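Enby (software) 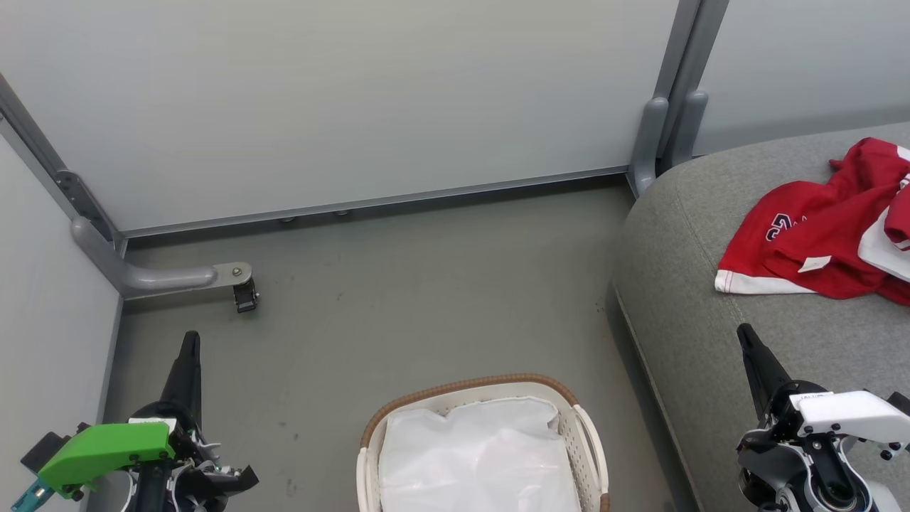
Gray floor bordered by pale partition panels, with an upholstered seat at right and a white lined basket in the foreground

Enby is a download manager for Windows, written by Teguh Govindasamy and released by the small software firm Sivodeo. It splits a large file into segments and fetches them over separate connections, then joins them on the hard disk.

History

Govindasamy began the program as a personal project called Wibisono, meant for dial-up users whose downloads failed when the line dropped. The name was changed before the first public release in January. Adoración Soler joined later and rewrote the scheduler, which had been limited to 2 downloads at a time.

Features

The queue holds up to 500 entries. Users can set a speed limit for each download, pause and resume transfers, and import a list of links from a text file. Resuming works only if the server supports partial requests - otherwise the file is fetched again from the start. Enby listens on port 3479 for its browser add-on, and the port can be changed in the settings.

Versions

The last stable version was published on 18 June 2018. It dropped support for Windows XP and fixed a fault that left temporary files behind after a canceled download. A portable edition, Cunham, stores its settings in the program folder and makes no changes to the registry.

See also

Download manager
Bandwidth throttling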